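Back from Hurstead, still in whites, typing before I forget

We lost. By four runs. Get that out of the way first.

Anyone who only looks at the scorecard is going to say we choked and I'm not having it, because chasing at Hurstead in September is a horrible job. The outfield is thick as a rug by now, anything hit along the ground just dies. You get one where you'd get a boundary at Datden. I'd take our bumpy little field over that any day of the week.

OK so. They batted first and made 107. Which sounds like nothing, I know. We were pretty pleased with ourselves at the break, too pleased probably. Lots of sandwiches. Somebody had the radio going. I said out loud that we'd be in the bar early and I've been reminded of it a few times since.

Our bowling though - best of the year, easily. The new ball swung from the tree end and did nothing at all from the other, so the captain kept switching people to get the best use out of that one end and it mostly worked. I got a short spell in the middle. Took no wickets but kept it tight, one dropped off me at slip, no hard feelings (some hard feelings). Fielding was loud and sharp for once. We even backed up the throws, which if you've read this blog before you'll know is not a thing we do.

Then the chase. Started fine. Openers just knocked it around, left the wide stuff, no panic. Then a run out, a really silly one, both of them looking at the ball and neither looking at each other. Then a caught behind that the batter swears he didn't touch. Heard something from the boundary but I'm not an umpire. After that it got sticky. Their spinner came on and bowled these slow loopy things that everybody wanted to hit to the moon, and you can't, because the ball's not coming on and the long boundary is on that side. Told myself in the chair I wouldn't try it. Got out there. Tried it. Caught at deep midwicket for 2.

Walked off past their scorers who were very nice about it, which is worse.

So it came down to the tail, and I want to say something about our number ten, who has batted maybe a handfull of times all season and usually with his eyes shut. Played properly forward. Blocked the good ones. Ran hard, stole a couple of byes off the keeper's pads. He had the whole of the Hurstead team crowded around the bat and shouting and he just kept tapping the crease and waiting. I thought he had it won. Then the last man got a full one on the toes, given lbw, looked plumb from where I was sitting and I wasn't sitting anywhere useful.

Four short. Could be my midwicket thing. Could be the run out. Could be the leg side wides I sent down in my second over. Pick one, I've been doing it the whole drive home.

What it does to the table: we're stuck behind Trondham now and we can't catch them, even if they lose their last game and we win ours. They've been the best side, fair enough. They came to our place in the early summer and took us apart before tea, never looked like a contest. What I like about them is they don't slog. They run. Every single pushed into a gap is one, every misfield is two, and you don't notice till you look up at the board. We talk about doing that in every team chat and then somebody tries to hit the pavilion roof. Me, today.

Things I'd change for next year, quick list in my head. More practice against slow bowling, on slow surfaces, not on the nets mat where it all skips on. Calling - loud, early, one word. And somebody please sort out the batting order before the toss instead of while the second wicket is falling, I had one pad on and half a banana.

Also the kit bag. The zipper went in the parking lot and we had balls rolling under cars. I think we got them all. If you parked at Hurstead today and your car is making a noise, sorry.

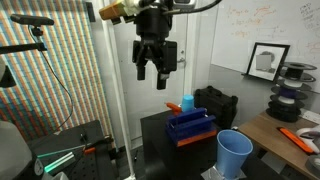
Datden still has the Bednárik Cup to play for, so it's not all over, one knockout game left at home and I'm available if picked, which after today who knows. It's a short format and that suits us, less time to think. If it's damp I'd bowl first, if it's dry I'd still bowl first. We haven't won any silverware while I've been at the club and I'm past being fussy about what it looks like. Small light-blue cup like the one behind that navy block, I'd take it, I'd carry it round the boundary and drink out of it. Need to wash these whites now, grass stain all down the left knee from the one good stop I made. Will post the team when I've seen it, ealry in the week hopefully.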